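Illport suture lab adds 2 stations, moves to firmer practice pads

The suturing skills lab at Illport has reopened after a short refit, with two more practice stations and a new specification for the pads used at them. The lab now has 7 stations, all on the ground floor of the Gumede building, which dates from 1922.

The lab has changed its standard pad to one supplied by Praren. It is firmer than the old one, and the cuts are made shorter and closer together so that a single pad can carry several exercises before it is replaced. The stock order for the first term is 199 pads.

The basic exercise is the simple interrupted stitch: the needle is passed across the cut, the thread is tied and both ends are trimmed. Each stitch is tied off separately, so one loose knot does not undo the rest of the row. Trainees are marked on spacing, on the depth of each bite and on the length of the trimmed ends. A row with uneven gaps is repeated on the same pad — a fresh one is issued only when there is no uncut surface left.

Results are entered in Dotgate, the lab's booking and records system, which also handles station times. Evening sessions start at 6 p.m. and can be booked from November. Trainees should bring their own loupes if they use them.

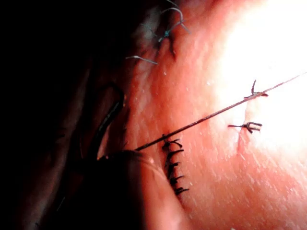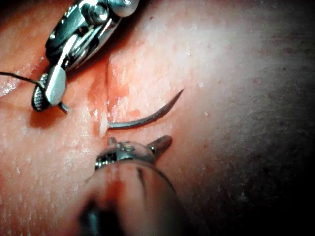 Suturing practice at Illport. First picture: a row of knotted stitches with trimmed ends. Second: a curved needle beside an incision.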